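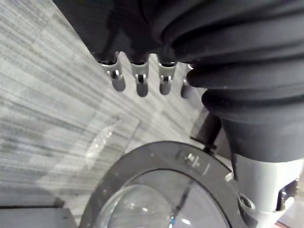 Vimelach is a collection of spoken prayers and intercessions used in Sunday services, typed up from paper sheets and stored as plain text with a small set of tags. It was put together for people who study how congregations word their prayers, and for anyone building a search tool for worship leaders. Each record has four parts: body, occasion, source and rights. The parts sit side by side and none depends on another, much like the row of four gripper fingers overhead, each on its own joint. A record can therefore lose its occasion tag and still be read correctly.

Contents

The release holds 2000 records in 3 files:

prayers_main.tsv – intercessions from ordinary Sundays
prayers_season.tsv – Advent, Lent, Easter and harvest
prayers_short.tsv – opening and closing prayers under 100 words

All files are UTF-8, tab-separated, with a header row. Line breaks inside a prayer are stored as a vertical bar. Congregational responses are kept in place and marked with R at the start of the line. Where a sheet gave only the cue ("Lord, in your mercy") the response was not filled in.

Sources

The sheets came from churches in Drisitwood and Burnitz. Most were typed and duplicated for the person leading prayers; a smaller share were handwritten. Handwritten sheets were typed twice, by different people, and the versions compared. Where the two disagreed and the sheet could not settle it, the word is given as [unclear].

Burnitz sheets often carry pencil changes made before the service. The changed wording is the one stored. The earlier wording is not kept. 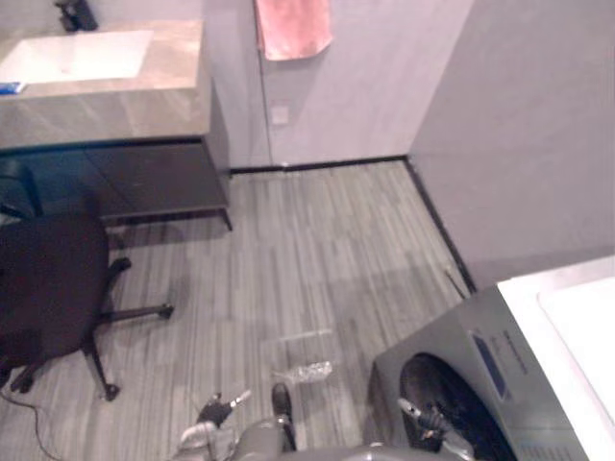
Personal details

Prayers for the sick and the bereaved usually name people. Every such name was replaced with [name] before the files left the churches. Street names and the names of hospitals and schools were replaced with [place]. Names of saints, biblical figures and countries were left alone. Clergy prayed for by title are kept as the title only.

The replacement was done by hand and then checked with a word list. Misses are possible, chiefly where a first name is also a common word (Grace, Faith, Joy). Please report any you find and do not quote them.

Tags

The occasion tag follows the season printed on the sheet. If no season was printed the tag is left blank. Harvest was the hardest to apply evenly: Drisitwood keeps it in September and prints it on the sheet, while Burnitz spreads it over several services and prints it on only the first. 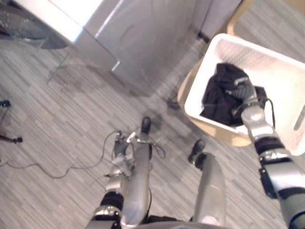

For the later Burnitz services the tag was set to harvest only when the prayer itself mentions crops, gleaning or the food collection. Users who need a stricter reading should filter on source as well as occasion.

Known limits

Extempore prayer is absent, so the set says little about churches that do not write prayers down. Prayers written by young people are present but not marked as such. Wording taken from published service books was removed where it was recognised – shorter borrowed phrases remain.

Version notes

Version 2 corrects the Lent tags and drops duplicate closing prayers. Record numbers from the first version are unchanged, and withdrawn numbers are not reused.

Rights and contact

The rights field is either open or ask. Open records may be copied with credit to Vimelach. For ask records, write to the Nair project office, giving the record numbers and the intended use.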